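Table Felt and Work Cloths: Frequently Asked Questions

Do I need a cloth on my work table at all?

Maybe not. If your table is already scratched and you don't mind small parts rolling off it, save your money. A cloth stops things sliding, takes the glare off a shiny top and makes less noise when you put something down. Anyone who promises more than that is selling cloths. So are we, which is why this page exists.

Which color should I get?

Dark teal-gray is what we keep on our own table. Sellers will tell you a certain shade "reduces eye strain." I have yet to see one of them show their work. What I will say is that white and pale parts are easy to find on a dark cloth and black parts are not. If you mostly handle black screws, buy something lighter.

The color on my screen doesn't match the cloth I got. Is it a different batch?

Probably the light. A matte, fuzzy cloth can look blue-gray at one end and almost green toward the middle when the lamp is off to one side. Put it by a window at noon before you write to us. If it still looks wrong, write to us.

Does it show lint?

Yes. Every dark cloth with a nap shows lint, whatever the label says. The Kotov cloth is sold as "lint resistant" and I would love to know what it is resisting.
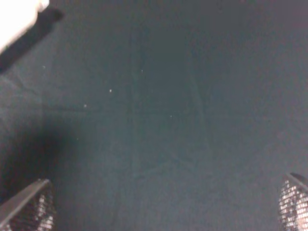
White specks are the worst of it, and they come from everywhere: sleeves, paper towels, the box the cloth arrived in. A few of them won't hurt anything. If you are doing work where they would, such as gluing or varnishing, felt is the wrong surface and you should use glass or a plain silicone mat.

How do I get the lint off?

Wrap tape around your hand, sticky side out, and press. Don't rub. The special brush that Arnaud sells works too – so does a clothes brush you already own. Colton Kowalchuk, who packs our orders, swears by a damp rubber glove. I tried it and ended up with the lint in neat little rolls that I then had to pick off with tape.

Can I wash it?

Cold water, by hand, flat to dry. We know the Oltell cloth says "machine safe." We put 2 of them through a gentle cycle and both came out smaller, one of them with a wavy edge that never lay flat again. Perhaps yours will do better.

Will it stay flat?

Not on the first day. It ships folded and the creases take a while to drop out. Lay it face down overnight with books on the corners. Ironing is quicker, but it can leave the nap shiny and there is no fixing that.

How long does it last?

I don't trust anyone who gives a number of years. Ours has been in use for 14 months and is fuzzier than it was. Snædís Bundgaard in our Nistthorpe shop has one much older that she refuses to replace, and it looks terrible and works fine.

Is the thick one worth the extra?

For most people, no. It is quieter and feels nicer under the wrists. It also makes it harder to stand up anything tall and narrow. Get the thin one first.

Is it heat proof or cut proof?

Neither. Please stop asking the stores that say otherwise for proof, or do, and send us what they tell you.

What does order code 369 mean on my packing slip?

Cloth cut to your own measurements. Check the size on the slip before you trim anything – we can't take back a cut cloth once you have cut it again.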